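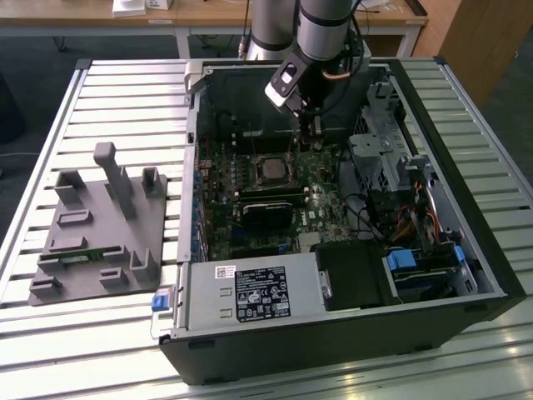 Budgeting for robotic disassembly cells

Home | Topics | Automation | Procurement | Glossary | Contact

Budgeting for a robotic disassembly cell is the planning of capital and operating expenditure for a workstation in which a robot arm removes or inserts components in end-of-life or refurbished equipment, most commonly desktop computers. The practice differs from budgeting for assembly automation in that the incoming product is variable, and a larger share of cost falls on fixtures, grippers and programming labour.

Scope of the estimate

An estimate normally separates the arm and controller from the end effector, the work table, fixturing, guarding, integration and spares. Slatted aluminum extrusion is a common choice of table surface. An open tower laid on its side, with the board facing up, takes up a good deal of table, and the area needed for fixtures beside it should be settled before the table is ordered.

Arm reach is specified from the far edge of the largest chassis to be handled, with the gripper pointing downward. Clearance is checked against drive cages, power supplies and cabling as well as the outer case dimensions. Cables routed along the outside of the arm are treated as wear items and carried under maintenance.

Fixtures

Small parts such as circuit boards are held in dedicated fixtures. 3D-printed plates with slots, blocks and posts are inexpensive to revise and are usually charged to consumables. Machined fixtures are charged to capital. Zamfir recommends that printed fixtures be budgeted per product family, with an allowance for two revisions each.

Worked case: Garside

The Garside refurbishing depot, operated by Cesovska, planned its first cell over 60 working days. The intake survey covered 251 desktop units in 143 configurations. Project lead Relu Stanciu limited the first phase to memory and expansion cards — drive removal was deferred to a second budget line. Integration was quoted at 400 hours by Farngate and approved on 15/04/2021. The arm was ordered that May. Ningsih Chin's later review found that the fixture line had been underestimated and the guarding line overestimated, with the total within the approved amount.

Lease and purchase

Leasing is favoured where volumes are uncertain. Lease agreements often exclude grippers and fingers, and these should be entered separately. Training, recalibration after relocation and software licence renewal are recurring charges under either model.

See also

Clastisier (cell costing worksheet)
End effector
Total cost of ownership

This site uses cookies to remember your display settings. Accept | Manage preferences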